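30 Sep 2022

# Our visit to the Travari open day

For our project on helper robots, Samran Boonyarit and I went to the open day at Travari in Rimirport. We wanted to find out how people teach a robot arm to do jobs in a kitchen, and I came home with 33 pages of notes!

The first talk was by Chaminda Haque, who works on the simulator. She explained that the team tries nearly everything in a computer kitchen before a real arm gets to move. If the arm knocks a bottle over in there, you press a key and start again – no mopping. They had set up 400 practice runs for the week of the open day, and 288 of them had finished by the time we arrived.

Then came the demonstration. Visitors could take turns steering the simulated arm with a hand controller called the Urnitz. It is much harder than it looks. You have to think about the elbow as well as the hand, and I kept turning the wrist the wrong way. Samran was far better at it (he says it's all the racing games). We both loved how the joints swing round one after another when you ask for a big move. 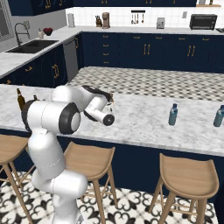 After lunch we asked how they decide that a move is good enough to try on the real thing. Chaminda told us each one gets a score out of 100, and their pass mark at the moment is 77. The older Cheng software had no score at all, so people just watched and argued about it.

For the next part of our project we are going to build a much simpler arm with three joints and write our own scoring sheet. We hope to have it moving by January. Samran has already started on the drawings, and I am doing the parts list.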